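Newsletter > Workshop Notes > Hand-held grippers

News Projects People Archive

Textured pads stay on for now

We spent Wednesday comparing finger pads on the hand-held grippers. Maysoun Tannous ran 200 grasps in all, split between the old smooth Vokby pads and the diamond-pattern ones from Skavlow. The smooth pads dropped the part 39 times. The textured pads did better on thin strips and a little worse on anything round.

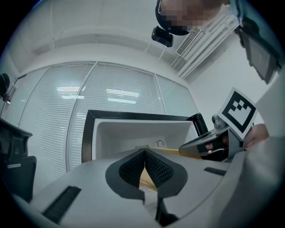

Reading time: 1 min

Two people working at one box still get in each other's way. Zeyu Qian wants the marker card kept upright on the second gripper so that tracking holds when the tools come in from opposite sides. Quang Cù would like a smaller card and will print one to try.

The head camera is a separate question. Riku Oda finds the strap tiring after 80 minutes, and we have no replacement picked out yet. If you have used a lighter mount, tell him.

Round parts are next. Pads are in the second drawer, please sign them out.

Contact | © Toroler | Back to top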